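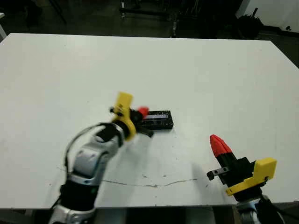

Bench 2 equipment planning, October

Purpose of this entry: get the spending list for the two-arm bench into one place before Maribeth Belmonte closes the quarter. Ceiling for the bench is 2000, freight included. Anything over that goes to the Okville budget and waits until spring.

Tabletop
The white top has a crack line running across the near half, between the arms, plus smudges and specks. Cleaning is free and goes first. For the crack I see two options: fill and recoat, or replace the top. Pledulitz quotes 1199 for a replacement, same footprint, matte white, drilled to our pattern. Fill and recoat is shop time plus consumables. The line is dark against white and could end up in the segmentation mask, so the filler has to match the surface. Leaning toward fill. Will ask Leandro Jara whether recoating means pulling the arm bases. If it does, the labor difference shrinks and the quote looks better.

Fingertips
Currently red tips and short black fingers on the yellow brackets. The black box with the pale label is the reference part for the pick test, approached from its end with the left gripper. Black finger on black box gives poor contrast in the head view. Request: a set of tips in one light color for both arms. Espiritu prints to drawing, minimum order 20. That is more than we need for the bench, but tips wear and the shelf stock is low. Ask for the price at 20 and at the next break. Keep the bracket hole pattern as is.

Cable management
The left arm cable loops out wide from the wrist. Budget for clips or a sleeve on both arms. Small money, charge to consumables. Check slack at full wrist rotation before fixing anything down.

Lighting
Soft arm shadows on the table. Not buying anything yet. Try the diffusers from the Pukholm bench first, on loan, and log mask quality with and without.

Spares
No spare wrist cable on the shelf. Lead time from Pledulitz is 3 weeks. Order one now regardless of the tabletop decision.

Open items
- Leandro: arm base removal, yes or no. Also hours for fill and recoat.
- Me: drawing for the new tips, revision B, with the ridges kept.
- Maribeth: confirm whether freight on the top counts against the bench or the building.
- Diffuser loan: bench is free Saturday, pick test at 9:00.

If the top is replaced, 801 remains for tips, cable and freight. Hold the purchase request until the Espiritu price is in.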